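Tanvir Rathnayake
@tanvir_rathnayake

Spent February teaching a robot arm to put plates in a rack. A few people asked how that works day to day, so a thread.

No code for this part. I hold a small handle with a trigger, the arm copies what my hand does, and everything gets recorded. One go from start to finish is one demonstration. The project is called Villelen and by the end of the month we had 684 of them.

The task is dull on purpose. Plates start in a pile, plates finish upright in the rack. Most people do it without looking.

I thought I'd be good at it by lunchtime on the first day. I was not. You can't feel anything through the handle, so you don't know how hard you're squeezing until a plate starts to turn.

Piret Stankevičius had been doing this kind of thing for two years before I joined and she gave me the advice I needed most: slow down before contact, then don't dither. If you hover, the robot learns to hover.

She was right. Our first trained version would stop just over the pile and tremble, exactly the way I used to. It's a bit embarrassing to see your own bad habits played back by a machine.

We threw out my first 30 demonstrations after that. It was a fair decision.

Next, the thing that took up most of our arguments: one plate or two. Plates that have been stacked like to stay together, and the fingers will happily close on both rims.

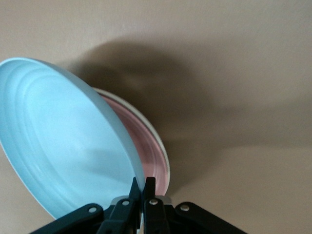 Piret's view was that a double grip should count as a failed go and be deleted. Mine was that it will happen anyway, so the robot ought to see what to do about it.

We settled on keeping them if the person driving recovers properly. That means going back to the pile, opening the fingers, and picking again. No shaking one loose in mid-air. I tried that once and we are one plate down.

Labelling is the boring half. After each go you mark it good, recovered or bad. We use a tool called Tustetti for it. It has a keyboard shortcut for each of the 3 labels, and I still hit the wrong one late in the afternoon.

We also tried moving the arm by hand, where you take hold of it and push it through the motion. It's quicker to learn and you can feel the contact. The trouble is your own arms end up in the recording, and for this job we wanted the camera view clear.

So remote control won, but I'd still use the hand method for something with one fixed path, like opening a drawer.

Someone asked if it gets tiring. Yes, mostly in the wrist and eyes. I stop after an hour and swap with Piret. Past that my goes get sloppy and we'd only be deleting them.

Where it is now: fine with single plates, less good when two are pressed close together. It picks up both, then carries on to the rack as if nothing has happened. We need more recovered examples – that's next week for me.

Bowls after that. Piret says bowls are worse.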